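The Green Towel

My grandmother left me a boat that didn't float and a recipe for plum dumplings, and of the two I got more use out of the boat. I want to get that down first, because my sister tells the story with the dumplings in the middle of it and they don't come in at all.

The boat was called Iltum. She was up on blocks behind the fish shed in Vurkorstead with a tarp over her, and she had been there so long that the man who owned the shed thought she was his. We had a long talk about that. He was nice about it, he even made coffee, but he wanted 700 for storage, and I had 100 in my pocket and a bus ticket home. I gave him 50 and said I'd be back in July with the rest. I don't know why I said July. It was the first month that came into my mouth.

So then I had to go home and explain to my husband that we were paying for a boat. 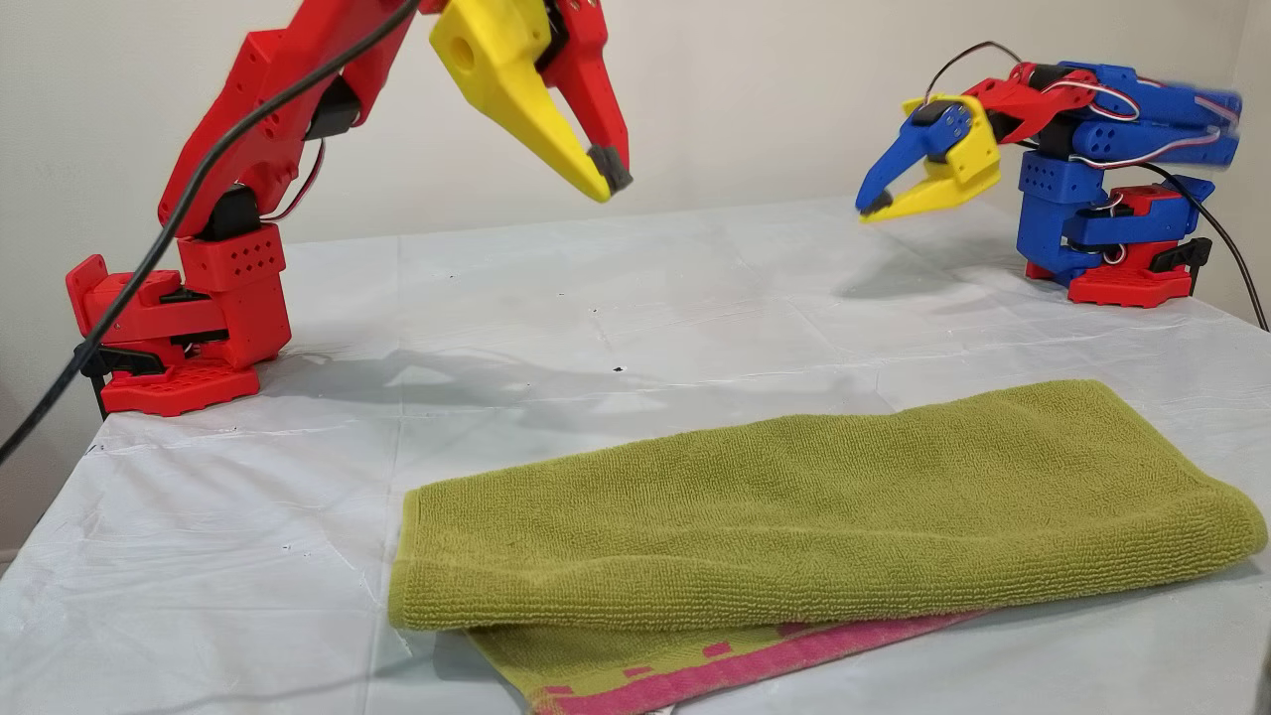 He took it pretty well. He put his fork down, he looked at the ceiling for a bit, and then he asked what color she was. I said I thought blue, under the dirt. "Blue's all right," he said, and went back to his potatoes, and I loved him so much right then that I had to get up and pretend to look for the salt.

You have to understand that I had never sailed. I grew up 25 miles from the water and we went in once a summer, all of us in the back of my uncle's bread van, sitting on the flour sacks. Grandma never came along. She said the sea was a lot of fuss. She made us stand on newspaper in the hall when we got back, and she rubbed our heads with the same rough green towel until our ears burned, every one of us in order of age, and she would not say a word about where we had been or ask if we'd had a good time. I thought she hated it. I thought that for most of my life!

And all that time she had Iltum. She bought her the year before she got married (I found the bill of sale inside a hymn book, folded up small) and she paid somebody to keep her, year after year, out of the egg money I guess, until the somebody died and his son got the shed and nobody sent a bill anymore.

I went back in July, like I said I would. I brought the money in an envelope and I brought a bucket, a brush, work gloves and every old towel in the house. The bus driver asked if I was opening a barbershop. 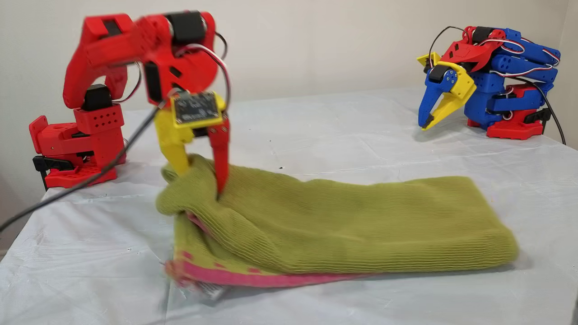 Something green and knitted, folded over and held tight.

The shed man helped me pull off the tarp. A whole family of sparrows came out and told us what they thought. She was smaller than I remembered from the first time, and she was blue, a kind of kitchen blue, and there was a hole in her side I could have put the bucket through.

"Well," he said.

"Well," I said.

He told me there was a yard down the road called Bosman that did wooden hulls, and they'd tell me the truth but they wouldn't be gentle. They weren't gentle. The woman from Bosman walked around Iltum twice with her hands in her back pockets, stuck a screwdriver into her in a few places like you'd test a cake, and said I could fix her for what a new boat would cost, or I could let her go. Then she climbed up and looked into the cabin and was quiet for a long time.

"Did you know somebody lived in here?" she said.

I climbed up after her. I ripped my good pants doing it.

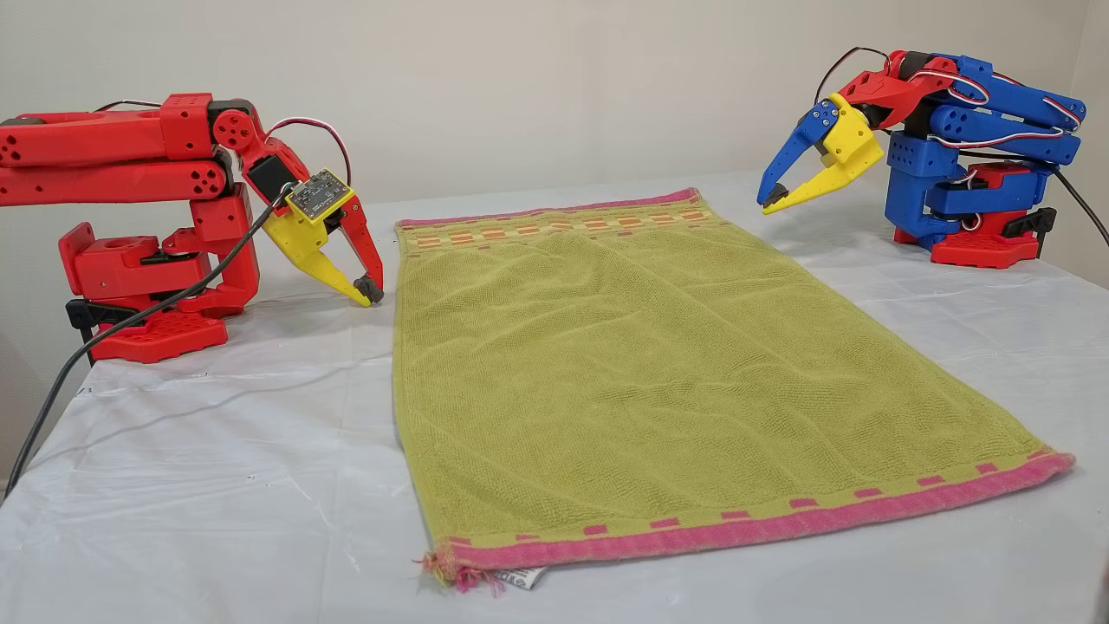

It wasn't much of a cabin. There was a bench with a cushion gone to crumbs, and a little shelf with a rail so things wouldn't slide, and on the shelf a cup, a candle stub and a tin of Grikach tea, the kind with the rooster on the lid. Grandma drank Grikach her whole life. She wouldn't have any other tea in the house and she'd walk across town for it. And on a nail by the door was a towel, stiff as a board, so faded I had to turn it over to find the color. The back was green.

I sat down on the crumbs. I worked it out slowly, I'm not quick with things like that. The days she went to "see about the eggs." The time my mother phoned the egg man and he hadn't seen her since spring. She had come out here on the bus, the same bus, and sat in a boat on blocks behind a fish shed, and drunk her tea, and gone home in time to get supper on. I don't think she ever put Iltum in the water. The woman from Bosman said the paint on the bottom had never been wet, you could tell, and she was the first person all day who said anything gently.

"So what do you want to do?" she asked.

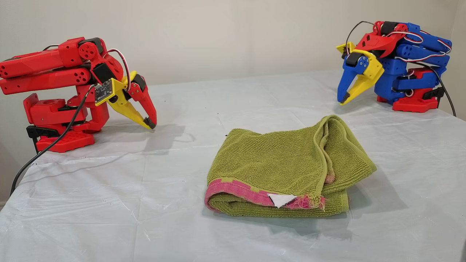
Green towel, folded, with the pink border to the front.

I paid the shed man. Then I paid him for another year. He tried to give some of it back and we had a second long talk, with more coffee, and in the end he kept the money and threw in a padlock.

We patched the hole with a square of tin, my husband and I, and it looks terrible. I sewed a new cushion. The sparrows got a box of their own on the shed wall and they don't use it, they go in under the tarp same as before.

My sister wants to know when we're going to take her out. She bought a hat for it. I keep telling her soon, soon, and then when I have a free morning I tell everybody I'm going to see about the eggs – we buy our eggs at the store, they all know that – and I get on the bus with a thermos in my bag. You can hear the water from the bench if the wind's right. I bring my own towel to sit on, the cushion gets damp.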